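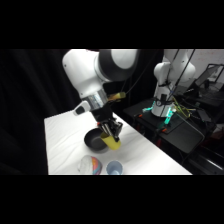
I have been putting off the cups and bowls for months. The kitchen shelf in our flat in Drakville is narrow, and over the years it filled up with things that don't match and don't stack. In December I finally gave it an afternoon.

My method is slow but it works for me. I put a white cloth over the table, get a few pieces out at a time and decide on those before I fetch any more. On a plain white background I can see what a thing looks like without the clutter of the shelf around it. Ironing the cloth first would be sensible, and I never do.

Aldana Montecinos, who I shared a house with as a student, sorts her whole kitchen in one go on the floor. I tried that once and was still stepping over saucers at nine in the evening.

The yellow cup was the easy one. It's a strong mustard colour and I like it next to anything dark, the round black pan most of all. It stays. The light blue cup stays too, for the mornings. I went back and forth over the bowl with the orange, pink, red and blue swirls. It's very busy on one side and nearly plain white on the other, so I can turn it round depending on my mood. That was enough to save it.

The pan is there because I wanted to know what would sit inside it. Shelf space is the whole problem, so anything that can live in the pan gets extra credit. A cup goes in easily. A bowl and a cup together would be pushing it. 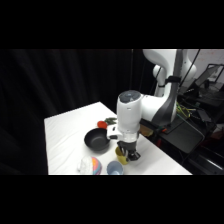
What went back on the shelf

I bought a small Ritum rack to go at the back, 59 cm wide, which left about 4 cm spare at the side. The pan goes at the bottom with one cup in it. The bowl sits on the upper level with its patterned side to the front, for now.

Two chipped saucers and a Vestano jug with no lid went in a box for Uriel Vergara, who wants things to stand plant pots in. He hasn't collected them yet, so the box is in the hall.

I still have the baking tins to do. They are in the cupboard over the fridge and I need the tall steps for that.

4 comments · 9 shares

Related posts
Lining a drawer with leftover wallpaper
Which tea towels I kept
The cupboard over the fridge, part one

Home About Archive Contact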